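FOR RELEASE IN MAY

Estela Palma opens "Irnska," a photography show made in the last row of the theater

Contact: Estela Palma, Cultard Gallery, upstairs desk, mornings before 11

Hi, it's Estela. I'm writing this release myself, so it's going to sound like me, and my apologies to the arts editors who like a nice clean third person. I tried it that way. "Palma's practice investigates" got as far as the second line and I had to go lie down.

The news is that my new show, "Irnska," opens at Cultard Gallery in May and stays up for the whole month. It has 17 photographs in it, all printed large, all shot from the very back of the Aravena Theater during a single season of plays. Admission is free. The gallery opens at noon and stays open until 7 in the evening, and on opening night we'll keep the doors open until 10, with music and something to eat (my cousin is making the little cheese pastries again, and yes, they're worth the stairs).

If you only need the basics for a listing, you can stop there. If you want the rest, keep going, I have a lot to say about it!

I've been photographing theater for most of my working life, and nearly all of that has been from the front. You sit in row B or you crouch in the aisle at the dress rehearsal, you wait for the actor to turn into the light, and you get the face. Directors want the face. Newspapers want the face. I love faces too, I've paid my rent with them. But a couple of seasons ago I got to a rehearsal at the Aravena late, the front was full of students taking notes, and I ended up standing against the back wall next to the fire door with the wrong lens on. I took a few pictures out of stubbornness. When I looked at them that night at my kitchen table I kept going back to the ones I would normally throw away.

From back there the stage is small. It's a lit box with people in it, and between you and the box is all this dark, and the dark has things in it: the curve of the balcony, the exit lamps, a hand going up to fix somebody's hair. The actors are the size of your thumbnail and you still know exactly what's going on between them, from how far apart they're standing. I had been cropping all that out for years.

So I asked the Aravena if I could come back and stay in the last row for the entire next season, and they said yes, provided I wore soft shoes and never, ever let the camera beep. I shot every production from the same four seats. No flash of course, and no moving closer, even when something wonderful was going on down front and I was dying to run at it. There was a storm scene in the winter play where the whole cast held one long piece of gray cloth and I sat on my own hands for half of it.

Altogether I came home with 1,906 pictures I considered worth keeping. Over the summer I got those down to 153, which I printed small and taped along the hallway of my apartment, and then I lived with them. I'd walk past in the morning with coffee and take one down if it annoyed me. Some I took down and put back up five or six times. The 17 in the show are the ones that were still on the wall when the tape started giving out.

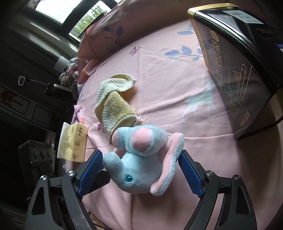 People always ask about the title, so let me get that out of the way. "Irnska" is the name of the town in the last play of the season. It never appears on stage. The characters talk about going there, they pack for it, one of them has a sister there who may or may not be expecting them, and then the lights go down. I heard that word so many nights in a row from the back of the house that it started to feel like the name of the place I was sitting in. The playwright was kind enough to let me borrow it.

About the prints. They were made by Cevura, a small print shop that has put up with me through four shows now, and they deserve a good long thank-you. Printing dark pictures is a headache. If you go a hair too heavy the whole bottom half turns into a black slab, and if you lighten it up to show the seats it looks as if someone left the house lights on. We went through test strip after test strip. There's one photograph, the one with the usher's flashlight, that we printed so many times I started seeing it when I closed my eyes. We settled on a matte cotton paper with no glass over it, and I'd like to ask everyone very nicely not to touch, especially on opening night when there's pastry around.

The hanging is low on purpose. Most galleries put the middle of a picture at standing eye level, but these were all taken by someone sitting down, so Cultard has agreed to drop the line and bring in some old folding theater seats. Please sit in them! They squeak, they're supposed to be used, and the pictures look better from there. The two biggest prints are at the far end of the room with nothing next to them, and the lights in that part of the gallery are turned way down, so give your eyes a minute.

There's a small book as well. It has all of the photographs from the wall plus a handful from the hallway that I couldn't let go of, and a short piece of writing by me about sitting still, which was much harder than taking the pictures. The print run is 1,000 copies, and they'll be for sale at the front desk for as long as they last. If you're a school or a library, write to me and I'll put one aside for you free of charge.

I'll also be giving two informal talks during the month, both at 6 in the evening. The first is for photographers, or anyone who's ever tried to shoot a school play and come home with a card full of orange blur. I'll bring my camera and go through how I work in very little light: how slow you can let the shutter get before people turn into smoke, why I mostly gave up on the zoom, what I do about microphones and stage haze and the person in front of you who decides to stand. Bring your own bad pictures, I'll bring mine and I promise they're worse. The second talk is with members of the Aravena's lighting crew, and it's more of a conversation. They spend every night deciding what the rest of us get to see and I've been wanting to get them in a room with chairs for ages. Both talks are free, but the room is small, so please let the gallery know you're coming.

A few practical things for press. You're welcome to come by for a quiet look any morning in the week before the opening; just ring the bell marked "upstairs," because the street door stays locked until noon. I'm there most days and happy to walk you through it or leave you alone, whichever you like better. I have files of six of the photographs ready to send for publication. Please run them full, without cropping in on the actors. I know the temptation is strong, they're very small in there. If your layout truly can't take a wide picture, call me and we'll find one that fits.

Credit line should read "Photo: Estela Palma / Cultard Gallery." The actors' names are in the caption sheet, and I'd be grateful if you'd use them even when you can barely make the person out, because they were working hard down there.

For visitors, the gallery is on the second floor. There's an elevator around the side of the building, through the courtyard, and the gate is open whenever we are. Kids are welcome. Strollers can stay downstairs by the mailboxes or come up in the elevator. One of the pieces has a very faint soundtrack, the sound of an audience settling before the curtain, recorded from my seat with the theater's permission, and if you'd like it switched off while you're in the room just tell whoever is at the desk.

After Cultard, the show goes back to where it came from. The Aravena is giving us its lobby in the fall, with a slightly smaller selection, and anyone holding a ticket for that evening's performance can see it before the play and at intermission. I'm hoping a few people will look at the pictures and then ask to swap their seats for the last row.

I'm already back at the theater, by the way. This time they've let me up in the wings, and I can't see a thing from there except shoulders and rope. I'm having a great time.

To request files, the caption sheet, a press visit or a copy of the book, leave a message for me at the Cultard Gallery desk. I answer everything, usually late at night.

Estela Palma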